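Can you trust a battery certificate? A used-car repairer has his doubts

Iñaki Vallejo has a folder of certificates on the shelf above his kettle, and he does not think much of most of them. They are the battery health reports that now come with a good many second-hand electric cars, usually one page, usually with a large green number near the top. I went to see him at Pastor, the garage he runs in Drernwood with Olga Lorente, because I had been offered one of these sheets myself and wanted to know what I was being given.

"A number," he said. "You were being given a number. Ask who worked it out and the conversation gets shorter."

I should say that I went in suspicious of both sides. Sellers want the number to be high. Repairers, who make their living from cars that go wrong, have their own reasons to want buyers worried. Vallejo laughed when I put this to him and did not deny it.

The trouble, as he tells it, starts with how the reports are made. Some are read straight from the car's own computer, through a cheap plug-in reader, in the time it takes to boil an egg. The car estimates how much its battery can still hold, and the certificate repeats the estimate on nicer paper. Others involve a test drive. A few involve charging the car from nearly empty to full and measuring what goes in, and that can tie up a charger for most of a day.

"Guess which one the dealers like," he said.

In February he and Lorente took one hatchback, bought at auction for parts, and had it tested by six different services over two weeks. They kept it in the same shed and drove it as little as they could. The six results did not agree. The best and the worst were far enough apart, Lorente said, to change what a buyer ought to pay.

"One of them called it excellent," she told me. "Another said it should be watched. Watched how? It's a car. You can't sit up with it."

I asked whether one car proves anything. It doesn't, she said, and she would like somebody with more money to repeat it with a car park full of them. I would like that too. Until it happens, their hatchback is a good anecdote, and I treated it as one.

The firm whose sheets turn up most often in Drernwood is Reseo. I rang its technical manager, Tarık Kocabaş, expecting to be read a statement, and got something better. He accepts that a quick reading is a quick reading. "We say on the back of the sheet that it is an estimate," he said. "We say what sort of test was done. People don't turn the page over."

I had my own copy in front of me and turned it over. He was right, it does say that, in grey type a good deal smaller than the green number on the front. When I asked why the two could not swap sizes, he said the layout was decided by another department.

He also made a point I had not considered. A petrol car sold second-hand comes with no measurement of its engine at all. You listen to it, you look for smoke, you ask about the cambelt and hope. "We have given people something and they are angry that it is not everything," Kocabaş said. There is some justice in this. There is also a difference between knowing that you don't know and holding a piece of paper that says excellent.

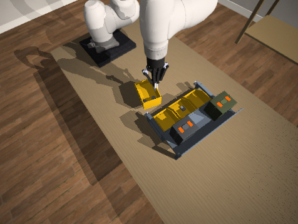
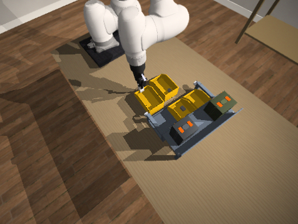
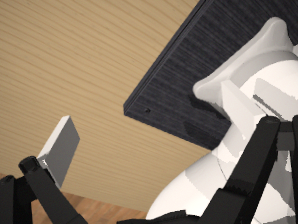
What Vallejo would prefer is a graded report with no percentage on it. Each car would be put into a broad band after a proper charge test, and any car that had only been plugged into a reader would be marked as untested. He is against fine gradings, which he thinks flatter the people doing the measuring. When I asked how many bands he had in mind, he said he could manage with as many as there are yellow bins in the second picture, four, and that anyone who claimed to need a dozen was selling something. Lorente thinks even that is one too many. The lowest band, she said, would be empty for ever, because no seller would pay for the test that put a car in it.

That seems to me the real hole in the plan. A long test costs money, and the person who pays for it at the moment is the person who gains from a good result. Vallejo's answer is that buyers should pay. Would they, though? I asked Teodoro Esteban, who sells used cars at Skalwood, on the ring road, and has sold electric ones for longer than most in the trade.

"They won't pay for a spare key," he said.

Esteban is not hostile to testing. He has the quick reports done on every electric car he takes in, and says they have twice stopped him buying a dud at auction. He objects to the idea that his customers are being fooled. Most of them, he says, want to know whether it will get them to work and back in the cold, and he tells them to borrow it for a night and find out. I asked whether many do. Hardly any, he admitted.

I pressed him on the manufacturer's battery warranty, which in his adverts sits next to the green number as though one confirmed the other. He agreed that they have nothing to do with each other. A warranty claim goes by the maker's own test, and a certificate from anyone else will not settle it. He said he would look at the wording. I checked the site again on 10 July 2024 and the wording was as before.

There is one more person I wanted to hear from, and that is somebody who had bought on the strength of a sheet. Yurii Didenko bought a small electric van for his plastering business with a report that called the battery very good. He has now driven it through a winter. The range in cold weather is a long way short of what he had expected, and he carries bags of plaster, which does not help.

Is the battery worse than the report said, or is a loaded van in winter simply a loaded van in winter? Didenko doesn't know. Vallejo, who has looked at it, suspects the second. "I told him the sheet was probably right," he said, looking a bit pained about it. "It just didn't answer his question."

Didenko was offered 1,000 pounds off the price at the time if he would take the van without a certificate. He turned it down, thinking the paper was worth more. He told me this without much bitterness, and then asked whether I had bought mine.

I haven't. I asked the seller for a full charge test at my expense, and he said he would have to get back to me. Meanwhile Vallejo has given me a list of things to try on a test drive. Start with the battery cold. Note the percentage and the mileage before leaving. Leave the heater on and use some fast road as well as town streets. Ask to see how it was charged by the last owner, if anyone kept a record. Read the back of the certificate before the front.

Lorente added that I should check the tyres, as everybody forgets the tyres.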